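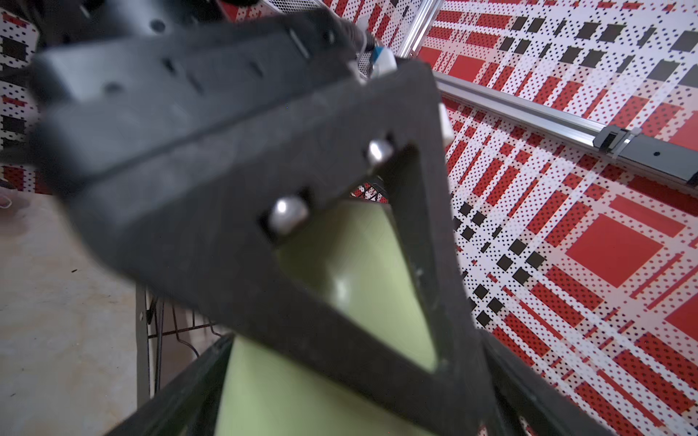 A matte surface in pale olive green, with a soft highlight along the curve

Pale olive is a light, greyish green colour used for household objects. It lies between sage and the darker olive green, and it is mostly seen with a matte surface. In shop catalogues the same colour can be sold as "soft olive", "light moss" or "dried herb", and the borders between these names are not fixed.

Name

The paint maker Vogler listed the colour as number 157 in its household card, under the name Steda green. The name comes from the village of Steda, where the first samples were mixed. In the district of Dusunau older people still use the village name for any pale green kitchen thing.

Appearance

On a rounded form, a matte finish spreads the light widely, so the highlight is gentle and has no sharp border. A glossy finish in the same colour gives a narrow bright line and looks darker beside it. Under warm lamps pale olive moves toward yellow, and in the shade it can be taken for grey. For this reason it is advised to compare two pieces by daylight, near a window.

Use

The colour is common on cups, storage jars, handles and small bathroom goods. Joscha Schwerdtfeger, who catalogued 393 pieces for the Surnotach household collection, divided them into 3 groups by how yellow the green is. The middle group was the largest. His catalogue was closed in July and has not been continued.

Care

Matte surfaces show grease from the fingers more easily than glossy ones. They are washed with a soft cloth and mild soap. Scouring powder should be avoided, as it can polish the surface in spots, and such shiny spots cannot be made matte again at home.

See also: Sage (colour); Olive (colour); Matte finish

Last edited 2023-01-14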